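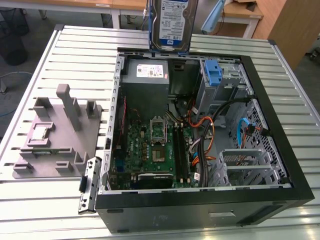
Besel Slatted Work Table -- my review after a month of PC teardowns

Posted 7/15/26
Rating: 5 out of 5
Bought with my own money

I've been taking old desktops apart on the kitchen counter for years, and before that on a folding card table that sagged in the middle. In June I finally bought a proper bench, the Besel slatted aluminum table, and I love it so much that I've been finding excuses to open up computers that were running just fine.

Some background on what I do with it. I pick up retired office towers, clean them, test the parts and build working machines out of the good ones. A full-size tower lying on its side takes up a lot of room, and then you need room for the side panel, the drives, the memory, the screws and your coffee (put the coffee somewhere else, trust me). The smaller tables I looked at were fine for a laptop and hopeless for a tower.

Putting it together

It came in one flat box and took me 40 minutes, and that includes putting one leg brace on backwards and having to redo it. The instructions are mostly drawings. Step 3 shows the brace from underneath without telling you so, so turn the page upside down if it looks wrong! All the bolts are the same length, which I appreciated. There was one spare of everything in the bag.

The feet screw in and out for leveling. My garage floor slopes toward the door and I got the table flat with a couple of turns on the two front feet. It hasn't crept since.

The slatted top

I wasn't sure about slats. My worry was screws, and yes, small screws will find a gap if you let them. I fixed that the first evening with a Plerkness magnetic tray, the shallow one, parked at the right-hand end of the table. Every screw goes in the tray before my hand does anything else. I have lost one motherboard screw since then, and it was under my shoe.

The good part of the gaps is cleaning. Old towers are full of dust, the gray felt kind that comes off the heatsink in one piece. On the counter I'd wipe and wipe. With the Besel I brush everything toward the slats, it falls through, and I sweep the floor once when I'm done. You can also run a velcro strap through the gaps and tie down a loose cable bundle while you work, which is so handy when a power supply harness keeps springing back over the socket.

The metal doesn't mark easily either. I've dragged steel cases across it, and there are some fine scratches if you catch the light right, but nothing I can feel with a fingernail. If you care about the finish on the case you're working on, lay a mat down first. I have a Soline silicone mat that I roll out for glass side panels and otherwise leave on the shelf.

Static

Somebody always asks. It's a metal table and a metal table is not a substitute for a wrist strap. I unplug the machine, wear the strap, clip it to bare metal on the case and set boards and memory sticks down on an antistatic bag, never straight on the slats. Loose boards have solder points underneath, so absolutely don't power one up lying on bare aluminum. For anything running on the bench outside its case I put a proper nonconductive stand under it.

Sturdiness

Solid! I lean on it with both elbows when I'm fighting a stuck drive cage and it doesn't rock. There's a little sideways give if you shove it from the short end on purpose. I've had three towers on it at once plus a monitor and never thought about the weight.

The height is 83 cm, and for me that's perfect standing up and a bit high from an ordinary chair. I use a shop stool. If you plan to sit all afternoon, measure first.

What I'd change

-- No drawer and no shelf underneath. I added a Gallegos wire basket on hooks for cables and it hangs fine, but a shelf in the box would have been nice.
-- The end caps on the frame are a loose fit. One popped off when I moved the table, and I glued it back.
-- The top is cold on bare arms first thing in the morning. I'm told I'll complain about this more in winter.
-- It shows fingerprints until you stop caring, which took me two days.

Would I buy it again?

Yes, and I'm already looking at the shorter version to go beside it for soldering. For anyone who opens up a desktop once every few years, the kitchen table is plenty. But if you've got a stack of old towers waiting in a closet like I do, get a bench at standing height and a good lamp over it. I got through more machines in the first two weeks than I had all spring, and my back feels great -- I've got four more cases lined up for this weekend.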